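Equipment plan, Skadero hand-held gripper line, status at 27 Apr 2019

## Spending to date

The grant covers 13 hand-held grippers plus spares. Erstead has invoiced for the first lot, and 81 percent of the hardware budget is now committed. The rest is reserved for finger pads and mounts.

## Pads and work surface

Pads are the main recurring cost. We budgeted one set per gripper per quarter and now plan for two. The order with Stilberg goes up to 90 pads, at the unit price already agreed. White table covering is bought by the roll and stays on the same budget line.

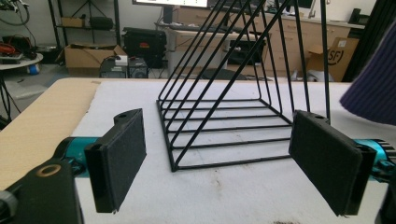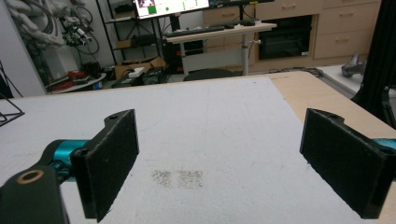
Both views: gripper open over the covered table. The wire rack is between the fingers in the first; fraying on the left pad shows in the second.

## Open items

- Magalhães has quoted for replacement finger mounts. Lead time is still missing from the quote - we need it before we can place the order.
- Thin-rod items such as racks stay on the test object list. No extra funds requested.
- Approval is needed to move the unspent travel amount to spares. A decision by June would keep the second lot on schedule.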